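Widmer pits two grippers against a pot of beans

Print this article | E-mail to a friend

Mar 16, 2021

The robotics workshop at Widmer has spent two weeks trying to decide which hand-held gripper it likes best, and has settled the matter with soybeans.

Two models made it to the bench. The Husance has hard fingers and a firm opinion about how tightly things should be held. The Unus has soft ribbed pads and is more forgiving, or "mushier," as one tester wrote on the score sheet before being asked to use a number. Each was put through nine kitchen chores, from shifting a cup to the one everybody dreaded, tipping a pot of dried beans without redecorating the floor.

The Husance won on speed. It also dropped the pot three times, and beans are still being found under the radiator. The Unus was slower on every chore but one, and kept its grip.

"People ask for a strong gripper," said Parvaneh Shojaei, who ran the trial. "Then they hand it something round and shiny." 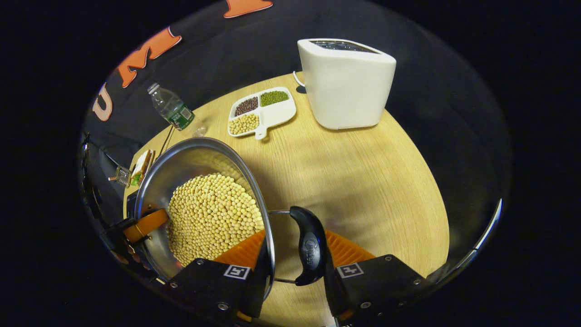

A gripper at the bean pot

Steel pots are a fair test of soft pads - the walls are smooth, and the load slides the moment the pot leans. Square printed markers on top of the fingers give the tracking software something to follow, provided no one's thumb is in the way.

A second round is planned for July, with a new wrist from Brarketti and, at the request of the cleaning staff, larger beans.

Recent items
Brarketti wrist delayed again
Widmer workshop gets a second bench
Letters: in defense of the suction cup

This site uses cookies. By continuing to read, you accept them. OK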